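What I learned from writing cell rules

When I moved to Umport last October, my first task had nothing to do with programming. My manager, Krystyna Kwiatkowski, gave me a document of 143 pages with the title "Safe work with robot arms, internal rules" and asked me to make it shorter. She said that people sign it and do not read it. I was new, so I read all of it, and it took me 4 evenings.

Many of the rules were good. The trouble was that they were written for a factory cell with a fence, and we work in an open office. The desks start where the test floor ends. A rule that says "close the gate before motion" is of no use to a person who has no gate.

So I began again with the situations we really have. I write down the ones which caused the most discussion.

Before you enter the floor

Look at the arm first, then at the floor, then at the screen. I had put the screen first, and Burgi Mayrhofer corrected me. She worked many years at Tanabe with big welding machines, and she does not trust a screen which says "idle". An arm with its lights on is treated as an arm that can move. If you want to go near it, you press the stop and you keep the key in your pocket.

Objects on and around the table

Every test has a written layout. Tall and thin things, for example candlesticks, go to the back of the table, and nobody reaches over them by hand while the arm has power. An object may stand on the floor only if the layout says so, and then the person who starts the test must say it aloud. It felt strange to me at first to say "bowl on the floor, right side" to my colleagues, but now I do it also at home.
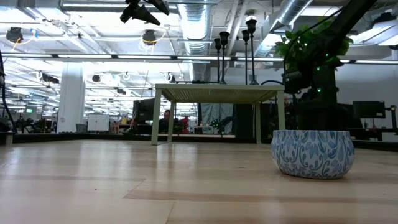 Cables

This was the longest chapter in the old document and now it has 7 lines. The one I care about most: move the arm slowly through its whole path once, and watch only the cable. Do not watch the gripper. A cable that is fine in the start position can be too short in the last one.

Speed

We keep the low speed for the first 3 runs of each new layout, also when the change is small. There was resistance here. The Undura team wanted one run, and I understand them, they have deadlines. Krystyna decided for three and wrote her name beside it, so complaints go to her.

Who may stop a test

Everybody. In the old text it was "the responsible operator or a delegated person". I asked in the kitchen who this person is and got different answers. Now a visitor can press the stop too, and the operator may not ask for a reason before the arm stands still.

The new version is shorter, but I am not satisfied with the part about working alone in the evening. Pollatero, where I was before, did not permit it at all. If your company has a good text for this, please write me, I would like to compare.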